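Can a Robot Do Your Chores Yet?

Posted in March by Cameron Matheson
Filed under: Cleaning & Home Gadgets
Print this page | E-mail this to a friend

Every time I write up a cleaning tip, somebody asks me when a machine will do it for them. So this month I went and bugged my old neighbor Keir Tennant, who fixes up small appliances at Raudsepp and follows this stuff way more closely than I do. Short answer – not yet, but folks are teaching them with grippers you hold in your own hands.
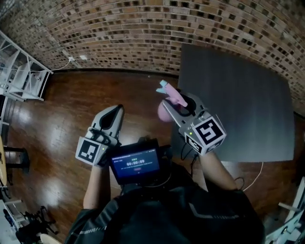
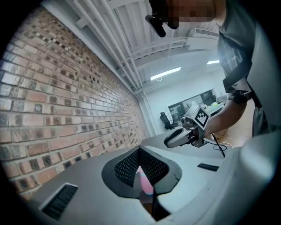 Two grippers, one brick-walled room:
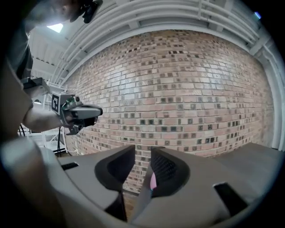
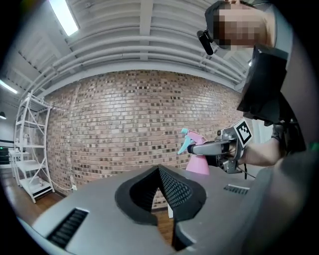 Keir's take is that floors are pretty much solved and everything above the floor isn't. My robot vacuum is a Vostar, and it does a fine job if I pick up the socks first (so who's working for who?). Spray bottles are a whole other thing! You have to hold the bottle, squeeze the trigger, wipe with the other hand and know when to quit. I clean my stove top in 13 minutes and I'd bet any machine would still be looking for the rag.

If you want to get your house ready anyway, these help with plain old human cleaning too:

Keep each bottle in the same spot and put it back facing the same way.

Get cords up off the floor. A bread-bag clip on a table leg works great.

Use 2 rags, one damp and one dry, and fold them so you always have a clean side.

Empty the vacuum bin before it's full – mine gets weak and cranky past the halfway line.

Laundry I've given up hoping for. Keir thinks towels will come first and fitted sheets dead last, and I can't fold those either. Next month I'm doing grout.

Print this page | E-mail this to a friend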